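Print this thread | E-mail this thread
Last updated: November

Polished marble next to the range: reseal or leave it?

graygrout
Counter is polished marble, 2 cm slab, installed by Omerović before we bought the place. No paperwork on what sealer went on it. Water beads at the back by the wall but darkens the stone along the front edge after a few minutes and takes an hour to fade. I have a liter of Climine penetrating sealer, the solvent-based one. Do I strip first or go straight over?

tolley_b
Straight over is fine if the old product was also a penetrating type. If it was a topical coating, solvent sealer will sit on it and go cloudy. Put a drop of acetone on a hidden spot, under the toaster for instance. If it gets tacky, you have a coating and it has to come off.

slabside
Acetone test is fine, but do the front edge and the back separately. Fabricators sometimes coat the edge profile with something different from the top to darken it and hide the saw marks.

graygrout
Tested both. No tack at the back, no tack on the front edge. So penetrating, or nothing.

kettlewell9
Then leave it alone. Polished marble is dense and takes up very little. Sealer does nothing against etching, and etching is what ruins a kitchen counter. Lemon, vinegar, wine and tomato all react with the calcite and leave a dull mark, sealed or not. I have had mine unsealed for the whole time I've lived here and the only damage is etch marks.

tolley_b
Disagree. He said it darkens within minutes. That is absorption, and next to a range the liquid is going to be oil sooner or later. An oil stain needs a poultice and two or three rounds of it. An etch can be repolished by hand in an evening.

kettlewell9
Repolished by you, maybe. Most people using powder and a drill pad on a counter end up with a shiny dip you can see at a low angle. I'd take the poultice.

slabside
You are arguing about two different kinds of damage. Seal for stains, use boards and trays for acid. On the drill pad, keep it under 652 rpm. That is the top mark on my Wendach variable speed drill and I have never needed to exceed it. Faster than that the powder slings off and the stone heats up.

graygrout
Room is 20 by 11, counter is one run with a return. How much product am I looking at?

tolley_b
Very little. 100 ml will do a dense polished top of ordinary length, with some left in the rag. Let the stone dry overnight first, wipe with plain alcohol, then apply.

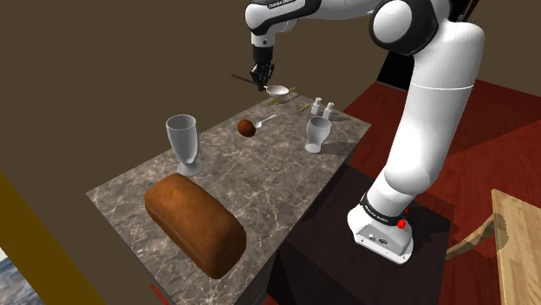
graygrout
How long do I leave the sealer on before wiping it off?

tolley_b
Ten minutes on polished stone, then buff until a dry cloth drags evenly. Anything left on the surface past that cures as a haze, and you will need more sealer or mineral spirits to lift it.

kettlewell9
The label on the Brulitel stuff gives 20 minutes, for what it's worth. That's for honed.

slabside
Go by the Climine label if it differs from either number. One coat, wait a day, repeat the water test on the front edge. If it still darkens, second coat. If it doesn't, stop. Extra coats have nowhere to go.

graygrout
Understood. And for getting rid of the haze if I miss a patch, is 200 grit too coarse?

slabside
Far too coarse, you would take the polish off. No abrasive at all. Wet the patch with fresh sealer, give it a minute, buff.

kettlewell9
Still think you should leave it — but at least keep the can away from the burners, and open a window.

graygrout
Doing the front edge first. Will post the water test after the first coat.

Print this thread | E-mail this thread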